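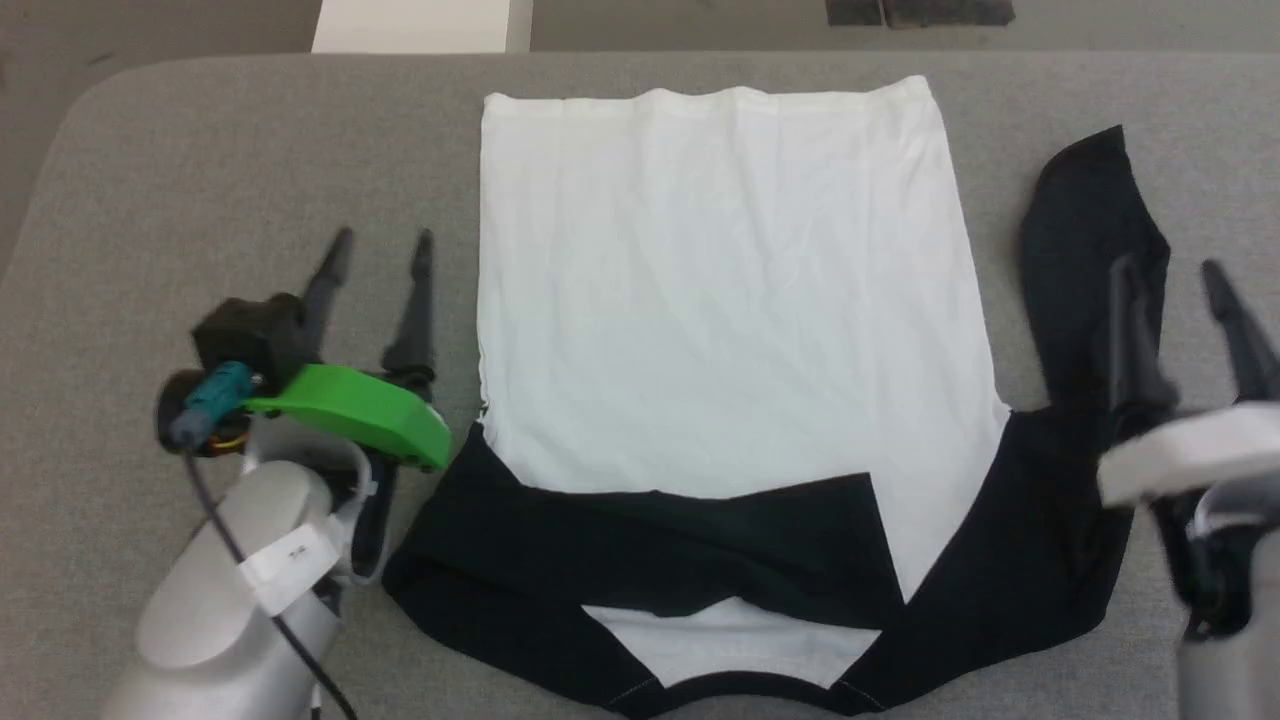
26 June 2023

Shirts again, all day. The raglan is still the hardest item in the basket, and I want to write down why before I start blaming the wrong part of the system.

A plain T-shirt has a shoulder seam that more or less tells you where the sleeve begins. The fold line runs close to it, straight down. On a raglan the seam goes from the collar to the underarm on a slant, so the sleeve and the shoulder are one piece of cloth. If the planner takes the color boundary as the fold line, it folds on the slant and the sleeve lands across the neck. If it ignores the color boundary, it has to find the underarm point from the outline alone, and the outline near the underarm is the worst part of the outline, with the fabric bunched on itself.

The black and white version ought to be easy for the cameras. Contrast between sleeve and body is as good as it gets. Contrast inside the sleeve is close to none. Once a black sleeve is folded over and lies near a black shoulder, the two merge and the edge of the cuff is only clear where it crosses white. Depth helps a little. One layer of jersey is thinner than the noise at that distance, two layers are borderline, and a wrinkle reads the same as a layer.

Sequence as it stands now: flatten, sleeve one in, sleeve two in, body in thirds, hem to collar, square up, stack. Seven steps for a person too, if the person is careful. I timed myself on the same style of shirt after lunch and took 8 seconds without hurrying. The cell's best complete fold is 70 seconds, and that does not include flattening, which I still do by hand on most trials. Any comparison that leaves out flattening is not worth much. Flattening is half the job. A shirt does not come out of a dryer with its sleeves apart and its hem square.

Gerkel sent their comparison sheet last week and it has the same hole in it. Their folder takes a shirt clipped at the shoulders by an operator and returns a neat rectangle. The rectangle is very good. The operator is also standing there for every shirt, doing the part that needs hands, and could have folded the thing in the time it takes to seat the clips. For a plant that runs one style all day this may pay. For a household with socks, a fitted sheet and a child's sweater in the same load, I can't see it.

The Nistthorpe laundry is somewhere between the two. They wash staff shirts for hotels and a few clinics, over 3000 pieces on a heavy day, with maybe a few dozen styles in circulation. I went through the visit notes again this evening. Their folders are fast, bored and accurate. What the manager asked for was help with sorting and with carrying, and she was fairly patient about the fact that we had come to talk about folding. Sorting by tag is solved if the tag is there. Carrying is solved if the floor is clear. Neither makes a good demonstration, and I suspect both would save them more labor than anything on my bench.

Notes on the grasp.

The first sleeve is the reliable one. The shirt is flat, the other side of the body acts as an anchor by its own weight, and the gripper comes in low. Second sleeve is worse. By then the body has usually shifted a little, and the model of where things are was made before the first fold. I have been rescanning after each fold, which costs time but catches the shift. Without the rescan the fingers close on the side seam about as often as on the sleeve.

Finger tips: the taper is right for getting under an edge and wrong for holding a wide piece of cloth. A pinch at the cuff gives one point of control, and the rest of the sleeve trails and arrives late. If the cuff is set down before the trailing part catches up, the band comes out with a diagonal pleat. Slowing the last part of the move fixes the pleat. It also adds to the cycle. A wider tip would carry the sleeve flatter but would not get under the edge on the padded surface. I would like to try the wide tip on one side only and see what the other has to do to compensate.

The padding itself stays. On the bare bench the fingers had to stop exactly at the surface or miss the cloth. On the pad they can press down slightly and let the foam take up the error. Most of the improvement since November is from the pad, if I am strict about it, and very little is from the software. I have not put it that way in the report to Nedura, but the trial log says so to anyone who reads the dates.

Ran the raglan with the hem facing away from the cell and the collar near. This makes the arms reach across the shoulders first, where the bulk is, and keeps the long body clear of the wrists. Collar away was tried last week. Reach was better, but the cable on the left arm dragged the hem twice and I had to lay the shirt out again. Staying with collar near. The cable needs to be tied closer to the arm in any case.

Failures today, by type: cuff missed on second sleeve, seam caught with sleeve, body picked up with the back layer left behind. The last is the interesting one. The two layers of the body separate when the bottom hem is lifted from the top layer only, and the shirt opens like a bag. A person feels that at once between finger and thumb. The gripper has motor current and not much else, and one layer against two is lost in the friction. The tactile pads from Macapagal are quoted at 4 weeks. I have stopped assuming they will solve it, but I do want the data.

So the answer to the question in Nedura's last message, whether a machine can do household laundry yet, is no for the load and a qualified yes for one shirt, flat, known style, with somebody nearby. I would put dish loading at a similar point and vacuuming well past it. Bed making I would not attempt.

Tomorrow: tie up the cable, print the wide tip, rerun the second sleeve with the slower set-down and log the rescan time separately. Also wash the test shirts. They have been handled so much that the hems have started to curl, and the curl is now part of what the planner thinks a hem is.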